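Keeping Brodus Straight
How a two-armed robot's simulated workcell gets set up and looked after
22/12/2022

The second floor of the Drumlow building in Rindedon has one robot on it, and most mornings it is switched off. The people who look after it are at their desks, working on its copy.

The copy is called Brodus, after the folder it was first saved in. It is a simulated room with a floor, a tiled wall, a counter, a small cabinet of colored drawers and a two-armed robot with a white body. Any new motion has to run in Brodus before it is allowed on the hardware downstairs in the test bay. If Brodus is wrong, the motion will be wrong too, and a pair of fingers costs more than the company likes to spend.

So Brodus gets maintained like a machine. Si-woo Jin has had the job since March. The list is taped inside a cupboard door and has 10 items on it. Four of them concern the arms, three the camera view from the head, and the rest are what Jin calls housekeeping: walls, floors, lights, file versions.

The start of the day

The first check is the view from the head. The simulated camera looks down over the robot's own chest, with both arms reaching out in front. Jin loads the start pose and looks for the same landmarks each time: the shell at the bottom, the joints, the cabinet against the tiles with the small red object on top. When the head angle has drifted in the settings file, it shows up here before it shows up anywhere else.
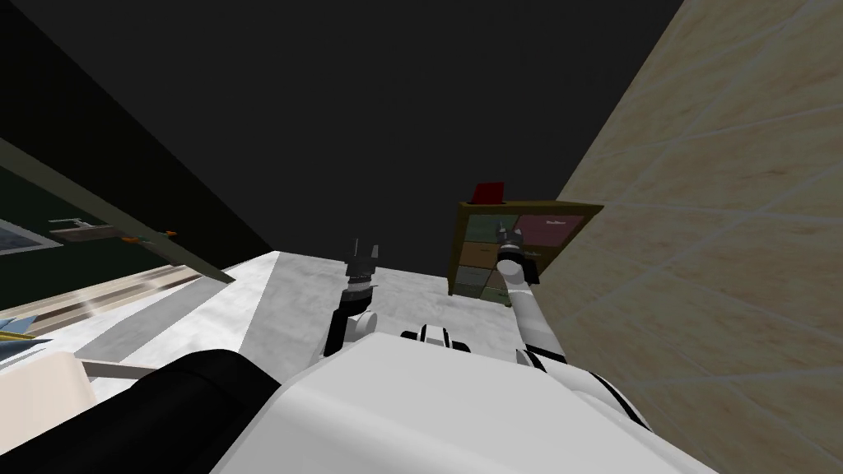 Setting the arms

Each arm has a zero position, and each joint has a small offset from it, measured on the real robot and typed into the model. The offsets change whenever a joint is taken apart. In October the left wrist was replaced, and the old number stayed in the file for nine days. Every reach on that side came in short. Jin found it by holding a steel rule against the real wrist and reading the same distance off the screen.

Now the rule is that whoever closes up a joint writes the new offset on the job card before putting the tools away. The card goes upstairs, the number goes in, and the arm is moved slowly through its range while someone watches the elbows.

The grippers are done next. Both are run fully open, then closed, then left at a set gap. The gap is entered separately for left and right, and the two are easy to swap, so the left one is always done first. After that the arms are brought forward with nothing in the fingers and parked.

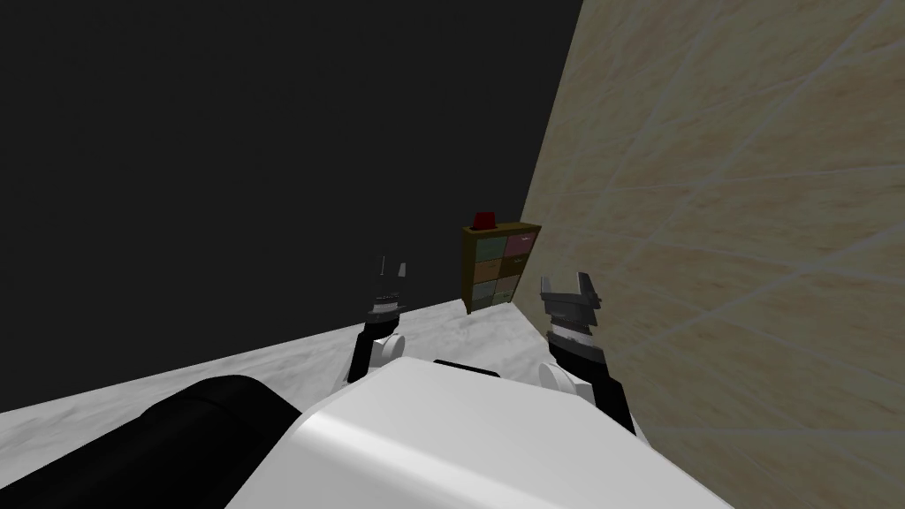

A full pass over the arms takes most of an hour if there are no surprises. The log for this year holds 1,532 entries, many of them one line long. "Left ok, right ok" is a common one. Others run to a page, with joint numbers and a note on which file was put back.

Contact is where most of the long entries come from. A finger that touches a drawer front in the model has to stop at the surface. When the collision shapes are too loose it stops early, in open air. When they are too tight it sinks in and the arm shakes. Entry 521 deals with a right gripper that shook for a whole afternoon. The cure was to delete a second copy of the drawer shape that had been left in the same spot after an update.

Furniture is checked against the floor plan of the test bay. A cabinet moved by the width of a thumb is enough to spoil a grasp. The team at Son, which supplies the room layouts, sends a new version every few months, and the old one is kept until the new one has passed two full runs.

Slow runs last

The day's final job is a slow run toward the cabinet. The speed is set to almost a tenth of normal, and the position of each hand is saved at every step. Jin compares the results with the previous day's and signs the sheet if they match. If they don't, the robot downstairs stays off. 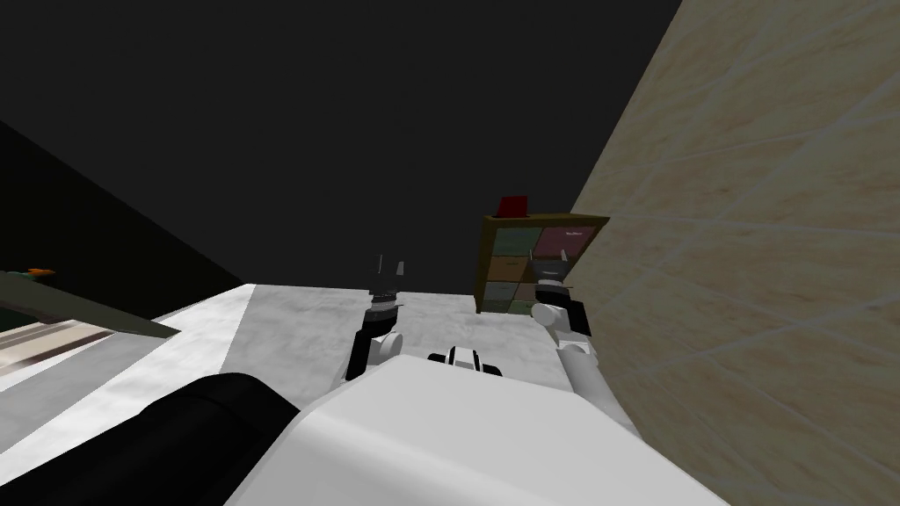
Min Okafor would rather see the checks run by a script overnight, and said as much when the budget came up. A script would catch a wrong offset in seconds, Okafor argued, and leave the mornings free for the hardware. Jin agrees on the offsets and has already written that part. The contact checks are harder to hand over. A shaking arm can pass on the numbers if the shake is small, and Jin wants a person looking at it for now.

The overnight script goes on trial after the holidays, starting with the left arm.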